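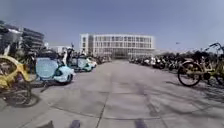 The Jusa Course
A student club teaches a wheeled robot to cross campus without help

The route is 400 meters long and has no markings of its own. The robot gets a start point, an end point and a map with one entry, the foot of the steps. Everything else it has to work out from its cameras.

The club at Grorness calls the exercise Jusa, after the first robot to attempt it. Membership stands at 18, mostly second-year students in mechanical engineering, and the work is split between drive, vision and planning. Sachiko Tanabe leads planning. Her group wrote Clarumix, the software that merges the camera views into a single picture of the ground ahead.

Parked bikes are the first problem. Seen from low down, a row of wheels and handlebars has no clean outline, and early versions of Clarumix read the gaps between spokes as open space. The fix was plain. The planner now treats any row of parked vehicles as a wall and adds 45 centimeters of clearance.

Shadows took longer. Late in the afternoon a handlebar throws a dark streak across pale concrete, and the seams between slabs add straight lines that look like curbs. Tanabe's group labeled ground images by hand for most of a semester. "We were teaching it what to ignore," she says. "That's slow work and there's no trick to it."

The plaza asks for a different skill. Short bollards stand in a loose line before the steps, and the robot has to choose a gap, pass through and stop short of the first tread. Wide lenses bend the slab joints into arcs, so the view has to be corrected before any distance can be trusted. Blur matters too. A post smeared by motion may keep a sharp shadow at its foot, and Clarumix now uses the shadow as a second clue.
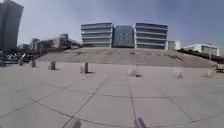

Scoring and the December run

Each run is scored out of 100, with points taken off for contact, stops and human help. The best result so far is 79, set with the Shukla drive base. Most of the lost points came from hesitation at the bollards. The drive group wants a faster turn at low speed, and the planning group wants the camera mount stiffened first. Both changes are due before the December run.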